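Screening room checklist, Plundstead Film Society
Walk-through before the horror double bill, 22 Feb 2021

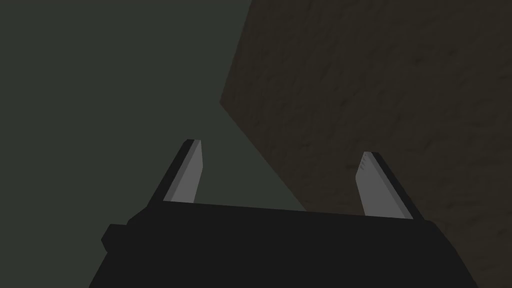 One reader of last season's list wrote in to ask why we check the exit signs with the film running, when any sane person would do it with the lights up. The answer is that the signs are lit either way, but only in the dark do you find out which of them can be read from the back row.

1. Fire exits, left and right
Pass. Both open fully from inside. The left one groans on the way, in a manner more frightening than the first feature. Oil it before July.

2. Exit signs
Left: pass. Right: fail. It flickers. Several members have praised this as atmosphere. It is a fault and needs a new tube.

3. Aisle lights
Pass, with a comment. Row F has been dark at the wall end for two screenings running. Someone has put tape over the light, presumably to protect the blacks. Tape removed. Please leave it removed.

4. Seats
Two loose, both in row C. Bolts tightened on one. The other has been marked out of use until the Stukeo fitter calls back, and I would not hold the programme for him.

5. Projector (Biwott, the older one)
Air filter clean, vents clear, nothing stacked on top. Last time it was a pile of 400 flyers for the silent vampire season, getting nicely warm.

6. Cables in the booth
Fail. The extension lead still runs across the doorway. The cable cover was bought, signed for and put in a cupboard. Fit it.

7. Sound level
Measured at the front, middle and back. Pass for the dialogue. The scream in reel 5 is well over what we agreed and has been brought down. Yes, I know the director wanted it to hurt. He isn't insured with us.

8. Fog machine
Not to be used. It sets off the detector in the foyer, as established at the werewolf evening. The bottle of Pristiteck cleaner stored next to it has lost its label and should go.

9. Fire extinguishers
Foyer: in date, pin in place. Booth: in date, but propping the door open. Returned to its bracket. Door now closed, as fire doors like to be.

10. Strobe warning
On the door and on the ticket page. The second feature has a long flashing sequence just before the end, so it also needs saying aloud before the lights go down. Keep the plot out of it this time.

11. Stairs to the balcony
Nosing worn on the top step. White strip applied for now. Balcony may open.

Result: may go ahead once items 2 and 6 are done. Recheck both with the house lights off.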